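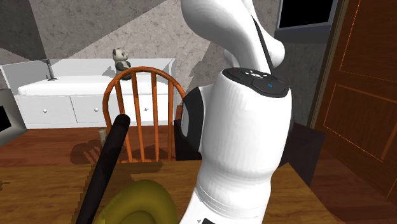
Naming and start-pose rules for simulated table tasks

Anathi_M
We're writing the house rules for simulated pick tasks at Mabaso and I'd like opinions before the draft goes round in March. Current wording:
1. Every episode starts with the gripper clear of all objects.
2. The task text names the target and nothing else.
3. Anything within reach of the arm goes in the object list, even if the task never uses it.
Rule 3 is the one people argue over. On the dining table layout we have a bat, a yellow plate, a green fruit and a potted plant, and the bat lies partly over the plate. 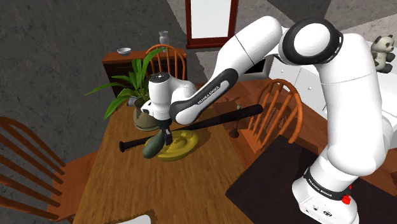

Clotilde Joly
Keep rule 3. At Drendow we left clutter off the list and later couldn't tell which failures came from contact with it. 22 episodes had to be labelled again.

kagiso_nkosi
I disagree. A long list gets filled in badly. I'd list what is on the table top and stop there – chairs and dressers can sit in the room file.

Clotilde Joly
Fine for furniture. Not for anything the arm can knock.

Lorraine R
Rule 2 needs work too. Two of our labellers wrote "avocado" and one wrote "mango" for the same green fruit. The wrist view settles it as papaya, but you don't get that from across the room. Take the name from the asset file and ban free text. 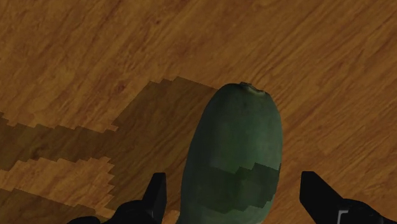 Revised wording, second go

Anathi_M
1. Start with the gripper clear of all objects.
2. Target name comes from the asset file.
3. List every object on the table top. Furniture goes in the room file.
4. Shadow settings are recorded with the episode. Stepped shadow edges are allowed if they're noted.

kagiso_nkosi
Happy with 3. I'd still drop 4.

Zinhle H
Please leave 4 in. We compare runs from Plarer with ours and the shadow settings differ.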